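Le club robotique en images : notre dimanche au troisième étage

Publié par Nkrumah Opoku, dimanche 27 avril 2025

Bon, je vous l'avais promis depuis février et je m'y mets enfin : la petite galerie du projet Issahaku ! Pour celles et ceux qui nous découvrent, on est le club robotique de Virkport, on se retrouve le week-end dans une grande salle vitrée avec une vue pas dégueu, et on prépare la coupe Trarnance (catégorie manipulation, la plus pénible des trois à mon avis, mais aussi celle où on rigole le plus).

Issahaku, c'est le nom qu'Elikem a donné au robot le premier soir. Il a eu droit à un vote, il y avait deux propositions, l'autre était « Gégé ». Je ne dirai pas qui l'avait proposée, mais je la trouve toujours meilleure.

Cette année on a eu 2 000 euros de budget, et je peux vous dire que ça part vite. Les câbles, par exemple ! L'an dernier on avait tout pris trop court et on avait passé la saison à mettre des rallonges au bout des rallonges. Là on a vu large. Il y en a un peu partout, on les enjambe, on râle, mais au moins ça arrive jusqu'aux bureaux. Les sangles rouges, elles, servent à délimiter notre coin, et la règle du club est simple : on ne passe pas par-dessous, même quand on est pressé d'aller au café. (Je suis le premier à l'avoir enfreinte, 2 fois, pardon Elikem.)

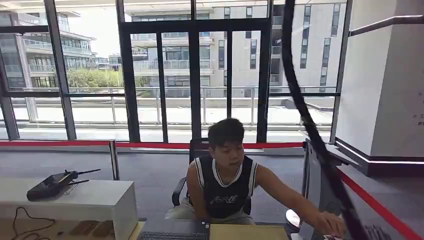 Côté bureau, l'œil sur le coin de la table et le bras tendu vers le second clavier. La radiocommande attend sur le meuble blanc.

Ah, les deux claviers, grand sujet. À la dernière réunion on a encore perdu un quart d'heure à savoir s'il fallait n'en garder qu'un. Moi je suis pour les deux : un pour le code, un pour lancer les essais, et on ne se mélange pas. Elikem est contre, il dit qu'on tape toujours sur le mauvais. Il a raison, mais je garde les deux.

Pour le logiciel, on a repris la base Prarkex de l'an passé, celle que les anciens nous avaient laissée avec des commentaires du genre « ne pas toucher, ça marche ». On y a touché, évidemment. La partie qui gère l'ouverture et la fermeture de la pince a été presque entièrement réécrite pendant les vacances de février, et je suis assez fier du résultat même si le code n'est pas joli joli. Si quelqu'un a envie de relire, il y a 18 fonctions qui attendent une documentation, servez-vous !

La pince, parlons-en, parce que c'est quand même la vedette de la saison. Tout le monde veut y mettre les mains, surtout depuis qu'elle a son habillage noir et blanc. Au règlement Trarnance il n'y a aucun point pour l'esthétique, j'ai vérifié, et je trouve ça scandaleux.
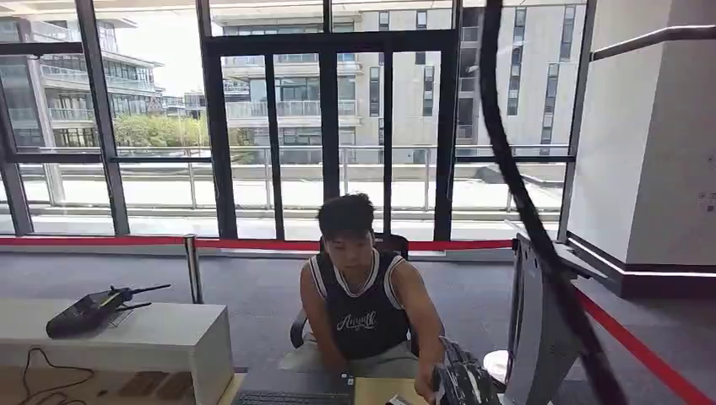

La main et la pince, presque en tête-à-tête au-dessus du bureau. Bonus : le maillot du jour.

Ce que j'aime dans ces séances, c'est qu'on passe un temps fou sur des choses minuscules. Un doigt qui ferme un peu trop tôt, une vis qu'on serre d'un quart de tour, on recommence, on discute, quelqu'un va chercher des biscuits. Mes parents me demandent régulièrement ce qu'on a « fait » dans la journée et j'ai beaucoup de mal à répondre. On a serré une vis, maman. C'était super.

Et puis il y a le travail au sol. Les épreuves se jouent dans une zone tracée, alors on s'entraîne avec du scotch jaune sur la moquette. Au début on le posait à l'œil, et les angles étaient franchement artistiques. Maintenant on sort l'équerre. Petit conseil si vous faites pareil chez vous : appuyez bien sur les coins, c'est toujours par là que ça se décolle, et retirez tout le soir même sous peine de passer la séance suivante à gratter.

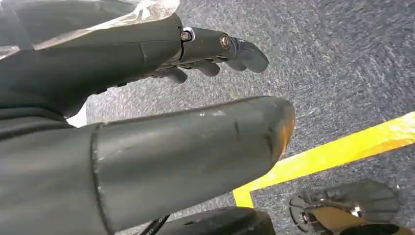

Venir nous voir

On est là tous les dimanches après-midi jusqu'à la coupe, la porte est ouverte et il n'y a pas besoin de savoir coder (je ne savais pas non plus en arrivant, je confondais encore un servo et un moteur tout bête). Prévoyez des chaussures confortables, on piétine pas mal, et un pull si vous êtes frileux.

Pour s'inscrire ou juste poser une question, passez par Elikem Mensah, il répond plus vite que moi. Et si vous avez une rallonge qui traîne à la maison, on prend aussi !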